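15 May 2020, drawer task, sim

Picking up from the handle detection problem. The grasp proposal node was returning the drawer lip as the best candidate on most resets, and the planner was happy to go there. Approach pose looked fine in RViz, then the fingers closed on the edge of the drawer front and the joint torque limits tripped. Logs are in the Covisent folder under drawer_lip.

Reran the whole reset set overnight with the old config to get a baseline. 3,866 episodes, 2,042 of them reached the "drawer open" flag. Of the failures, 864 were planner timeouts. I haven't sorted the rest. Some are slips, and some look like the success check firing too late, after the episode has already been closed.

Changes today:

- Split the approach into 2 segments. First goes to a standoff pose in free space, second is a straight Cartesian move toward the drawer front. Before, it was one RRT call straight to the pregrasp, and the arm sometimes came in sideways past the cabinet.
- Handle slot gets its own frame in the cabinet URDF. It used to be computed from the drawer bounding box, which put it in the middle of the panel.
- Collision padding on the drawer link is dropped to zero once the standoff is reached. Padding on the cabinet body stays on.
- Seed is now written into the episode header. It should have been there from the start.

The Sendeo bridge still drops the wrist camera extrinsics if the scene reloads while an episode is running. Workaround is to pause, reload, unpause. Don't use the reload button in the viewer until this is fixed. I lost an hour to it this morning because the point cloud was shifted and I took it for a calibration bug.

Wood on wood is bad for the segmentation. The cabinet and the table come out as one blob when the lighting preset is flat. Tried a depth discontinuity term with a low weight and the top edge separates properly now, but the base of the cabinet still bleeds into the tabletop. The drawer cavity is easy, it's dark enough. For now I'm feeding ground truth masks to the planner so the motion side can be tested by itself. Anyone comparing numbers with the Steltow branch should check which mask source is set, the default there is the learned one.

Second thing about the tables: their curved edges are loaded as convex hulls, so the planner thinks the gap between them is solid. That explains a good part of the timeouts with low elbow poses. Need to run convex decomposition on both tabletops and check what it costs per query. If it's too slow, a few boxes along each edge would do.

Stepped through one reset by hand with the new approach and stopped it with the drawer out and the gripper beside the front panel. Retreat is not planned yet. The obvious move straight up may catch a finger on the panel, so back off along the approach axis first and lift after.

To do:

- rerun the same seeds with the new approach, same timeout
- decomposition for the tabletops
- sort the unsorted failures, at least slips vs. late flag
- retreat segment
- move the success check to drawer joint position and drop the contact test

The cluster is quieter in the evenings during Ramadan, so the rerun goes in the queue after six.

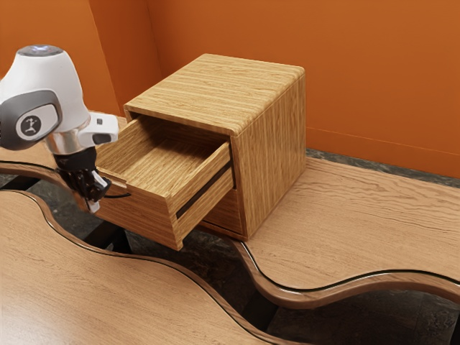 Sim, drawer out, gripper next to the front panel.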